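The Sekora Story Planner from Wavia

If you have ever started a novel with a lovely head full of people and places, and then found yourself on chapter nine trying to remember which brother had the limp, we made this planner with you in mind. It is a thick, lie-flat workbook for writers of long fiction, and it has room for a whole cast, a whole country and all the arguments they get into. Each copy has 26 chapter spreads, with space to jot down who is there, what they want and what the weather is doing (you'd be surprised how often that slips!).

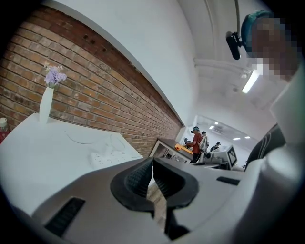 The character section comes next, and it holds up to 82 people, from your heroine down to the innkeeper who gets one line and then refuses to leave the book. Every entry has a line for nicknames, a line for speech habits and a good wide margin, and the names index at the back keeps you from calling three different knights Skesent -- which one of us did, in an early draft of something best left in a drawer.

We use Nieminen paper throughout, a soft cream sheet that takes fountain pen nicely and doesn't mind an eraser. The cover is cloth over board and there are 2 ribbons, so you can mark your place in the outline and in the scene notes at the same time.
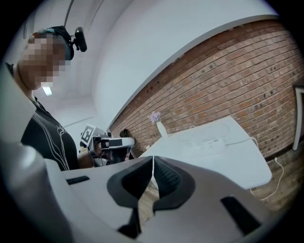 Page last changed: November

Map makers, the middle of the book is yours. The grid there is light enough to draw over, and it folds out so a coastline can wander across as far as it likes. Some people never draw a map and fill those pages with family trees, or with songs, and that works just as well. Orders that reach us before noon on Monday go out that same afternoon. Item number 1548, in moss or dark blue.
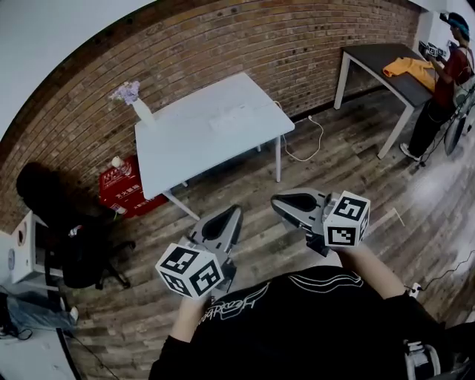
Can I use one planner for a whole series?
Most writers want one for each book, though the character pages are perforated along the inside edge, so you can lift them out and carry your cast over to the next volume.

We use cookies to remember your basket and to see which pages people read. By staying on this site you agree to our use of cookies. Accept | Settings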